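Moved the photo archive off the old Wevstead box last week. Notes follow, mainly so I can repeat the process when the second drive needs the same treatment in December.

The starting point was a two-bay enclosure with a mirrored pair of disks, bought secondhand and never properly set up. Over the years it had collected three separate import folders, each made by a different program with its own idea of how to name files. One used the capture date, one used the import date, and one kept the camera's original numbering, which rolls over at 9999 and starts again. The same picture could be stored under three names, and two unrelated pictures could share one.

File names were therefore useless for finding duplicates. I hashed everything instead. The first pass over the mirror took most of an evening and found 3211 files that were byte-for-byte copies of something else. I wrote the list to a text file, sorted it by folder, and read through enough of it to trust the result before deleting anything.

Exact hashing misses one large category. Vimix, which I used as a catalog for a long time, writes ratings and keywords into the file header. Change one star and the hash changes, although the image data is the same. The fix is to strip the metadata to a temporary copy and hash only what remains. That second pass turned up 772 more. For these I kept whichever version had the most keywords, then the newest modification time as a tiebreaker.

The new folder layout is year, then month, with nothing below that. I used to nest by event, and it failed every time something belonged to two events. Events are now keywords. Anything without a usable capture date goes into a folder called "undated" and gets looked at by hand.
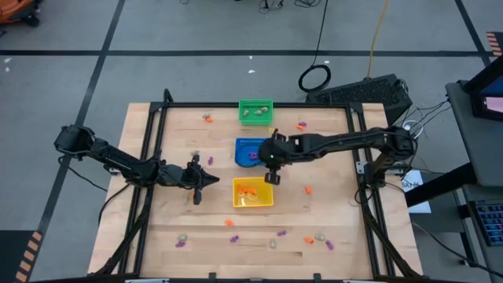
*Two arms, one butcher-block table.*

Undated files are mostly scans, screenshots, and pictures that passed through a messaging app, since those tend to arrive with the header removed. File modification times are a poor substitute. On my disks they often record the day of some earlier copy, so a whole folder will claim to have been taken within the same four minutes. I assign a year where I can and leave the month blank.

The copy itself went over a wired connection to the Mapplebeck unit. I ran it with checksums on, then ran a separate verify from the destination side. One file failed. It also failed to open on the source, so the damage was older than the move. A backup from the Prirnden disk had a good version.

Still to do:

- Rebuild thumbnails. The catalog is pointing at paths that no longer exist.
- Decide whether raw files and their exported JPEGs should live together. They do at the moment, and browsing is slow.
- Write the verify step into a script with a log file. I typed it by hand this time.
- Leave the old mirror powered off and unwiped until the new backup has run for a full month.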